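Subject: Re: [rallton-robotics] Folding task: knitwear, and who has the labels list?

Hello Shalini, hello all,

Thank you for the long message. I answer in pieces, under your text, and I hope the quoting stays readable. My mail program likes to break it.

On Jun 29, 2022, Shalini Grewal wrote:

> I went through the clips that Živko put on the club drive. The towels are
> good and I have no complaint. With the knitwear I am lost. In many clips
> I can't tell which part of the sweater the fingers have taken. Could
> whoever is doing the folding say what the rule is? Is it always hem
> first, or sleeve first?

The folding is by Styliani and me, so the fault is ours. We wrote a rule in March for T-shirts, and then we carried it over to the sweaters without writing anything down. For a T-shirt one takes the two bottom corners and it is finished quickly. A sweater has long sleeves and ribbing, and it stretches when it is pulled, so the corners move away from the place where you expected them.

What we do now is the following. First the garment is opened flat with the neck away from the person. Then both sleeves are pulled out to the sides. Then one gripper takes the hem and the other one takes the side edge, and only after that comes the first fold. If a sleeve is twisted, it must be corrected before the hem is touched. I propose that we call these steps "spread", "sleeves", "hem" and "fold", and that the clip is labelled by the step in which it starts.

> Also, what do you want me to write when there is knit between the fingers
> but it could be cuff or hem or something else? I have been writing
> "cuff" every time and I think I am wrong in half of them.

Please write "rib, unknown". I had the same difficulty with my own clips, also when I was present in the room! From the view on the tool, a piece of ribbing close to the fingers looks much the same wherever it comes from. The one I send now is the kind I mean.
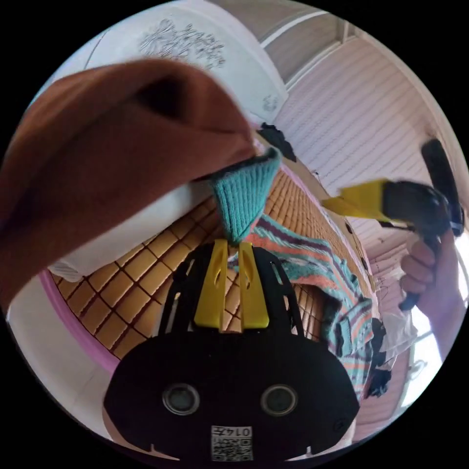
Teal ribbing between the fingertips of 0147. I would label it "rib, unknown".

You can see it is a good pinch, at the narrow point, and for the training I think the pinch is more important than the name of the part. The brown fabric on the left comes very near to the lens and hides the upper side of the knit. I would keep such clips. Panagiotis wants to remove them, and we did not agree yet. His argument is that the Ikonen program, which we use for sorting, gives them a low score. My argument is that a bed with clothes on it is like this, and a model that has only seen tidy clips will be surprised by it.

> Third thing. Are the backgrounds supposed to be that busy? The Urkero
> guide says plain table, one garment, nothing else.

The Urkero guide is written for the beginner category. We have entered the open category, and there the rules say "household surface", with no further explanation. I asked Prodromos, who has been to Vallska twice with the older team, and he told me that the judges there put the garment on a sofa or on a bed and they leave other clothes near it. So we have chosen a bed with a bamboo mat. The mat has one more advantage for us – the small tiles make a grid, and when the camera bends everything at the side, you can still judge where the surface goes.

For comparison, I attach one from the "hem" step, where I believe you will have no doubt. 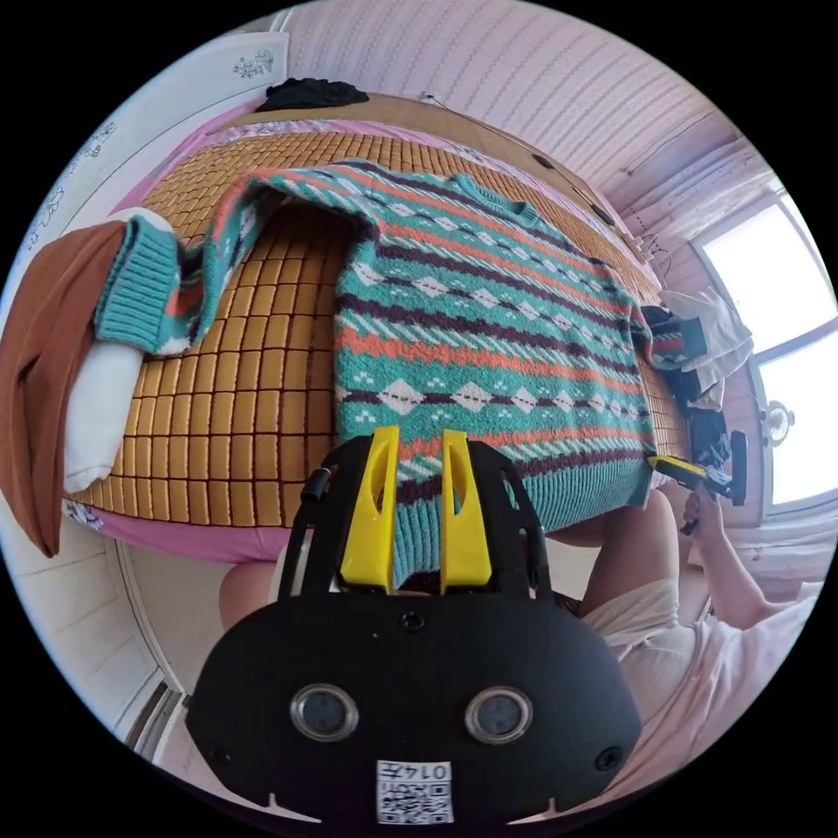

"Hem" step: 0145 at the lower hem, the second gripper on the right edge of the sweater.

With the sweater opened like so, the neck, the sleeves and the hem are all possible to find, and the stripes help too. If you have the time, please begin with clips of this type and leave the difficult ones for later. When you are not sure between "sleeves" and "hem", look at the fingers: if they are at the hem, it is "hem", even when one sleeve is still bunched.

> Last, how many are there in total? I need to know if I should ask my
> brother to help :)

In total 2,634 clips, from which 200 are knitwear. The towels and T-shirts are already labelled. I managed 40 in one evening, with a break for dinner, and after that my eyes were not good for anything. Your brother is very welcome, but please give him the corrected list and let him compare his first clips with yours before he continues.

One request about the numbers. The tool number is printed on the white label, and in the view it is upside down. Two clips arrived in the folder of the wrong tool, I suppose for this reason. Please check the last digit and write it in the second column, without spaces. Živko's script does not accept spaces.

Still open from my side:

- the list of labels, which I will correct and send to everybody
- whether we keep the clips with fabric near the lens (Panagiotis and me)
- a second striped sweater, if somebody has one with a different pattern. It will come back washed.

If something in the rule sounds strange in English, please repair it before it goes in the club folder. I will not be offended.

Best regards,
from the folding bench

Recent in this list
Battery charger left on the shelf at Rallton
Open category: entry form, second version
Yellow fingers, who can print a spare pair?
Re: Re: Script stops at empty column
Towels finished, thank you
Travel to Vallska, sharing of cars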